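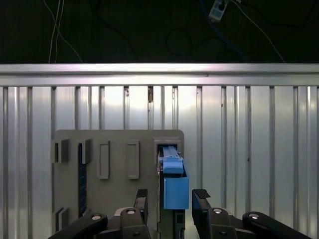 Item 6, cords above the top rail, back wall. Power strip near top right.

WORKROOM WALK-THROUGH: ELECTRICAL, WALLS AND FIXTURES
Muvelow shared workshop, Bay 7
Month: April
Checked by: Begoña Cordero
Read over by: Iara Alarcón
Started 4 in the afternoon, finished a little after 5

Good afternoon everyone, and thank you for clearing your benches before I came through. It makes a big difference when I can get at the walls without shuffling somebody's half-finished project along the floor. Same form as last time, with the comments written out in full, as a few of you told me the one-word version left you guessing. Please read the items for your own corner and have a look at the list at the end.

1. Doorway and path to the exit clear
OK
Comment: Lovely and open. The mat at the door has started to curl at one corner and I've put tape on it for now. A new mat is on the shopping list.

2. Exit sign lit, emergency light works on test button
OK
Comment: Held the button in for the full count and the light stayed strong.

3. Fire extinguisher on its hook, gauge in the green, tag current
OK
Comment: The tag is initialled. Someone had hung an apron over the handle (a very nice apron, I'll admit), and I've moved it to the coat hooks.

4. Floor dry, swept, no trip hazards
NEEDS ATTENTION
Comment: Swept, yes, and thank you to whoever did under the long bench. There is an extension cord running across the walkway beside the Ikby shelving. Please reroute it behind the shelves or unplug it when you're finished for the day.

5. Wall outlets: covers on, no scorch marks, nothing loose
OK
Comment: Checked all 16. The one by the sink was wobbly in the winter and has been tightened up beautifully.

6. Cords and power strips on or above the back wall
NEEDS ATTENTION
Comment: I spent the longest on this one. There's a small white power strip up past the top of the aluminum rail, sitting at an angle, with a dark blue cord coming down from it and a white one running down on a slant to the rail. Over on the left a pair of thin white cables drops down behind the rail, and there are more dark wires looped in the shadows that I could hardly make out. I'd like the strip fixed level to a proper mount and every cord labelled at both ends, so that the next person up the ladder isn't tracing them by hand. Please don't plug a heater or a kettle into it in the meantime. Iara is going up with a good flashlight to follow the dark ones and write down where they go.

7. Corrugated wall panels: secure, no sharp edges, clean
OK, with a note
Comment: I ran a gloved hand along the rail and it felt solid the whole way. There are a few small brownish marks near the top of the ribs, left of centre, with one short upright smudge under the rail. I can't say whether that's rust or just grime. Would somebody wipe it with a damp cloth and a drop of dish soap, and tell me if it comes off? If it doesn't, I'll ask for a closer look from the Tositus people at their next visit.

8. Grey plastic panel in front of the corrugated wall
OK
Comment: Upright, and I gave it a gentle push at the top without it shifting. While you're near it, keep small screws and offcuts away from the long narrow slot, which would be a miserable place to fish anything out of. The small dark bracket by the upper left corner sticks out slightly, so mind your sleeves.

9. Ladder and step stool
OK
Comment: Feet are good, rungs are clean. The stool goes back beside the sink, please.

10. First aid kit
NEEDS ATTENTION
Comment: Down to the very large bandages and the very tiny ones. Refill ordered through Đào, along with eyewash.

TO DO BEFORE THE NEXT WALK-THROUGH
Mount the power strip and label the cords (Begoña)
Trace the dark wires above the rail (Iara)
Wipe the brownish marks and report back (whoever gets there first, leave me a note)
Move the extension cord by the shelving
New door mat, up to 26 dollars from petty cash
First aid refill into the kit when it arrives

Comments from second reader: Agree with all of it. On item 6 I'd add that the strip should be switched off while it's being mounted, and I'll put a sign on the bench that morning so nobody gets a surprise. I.A.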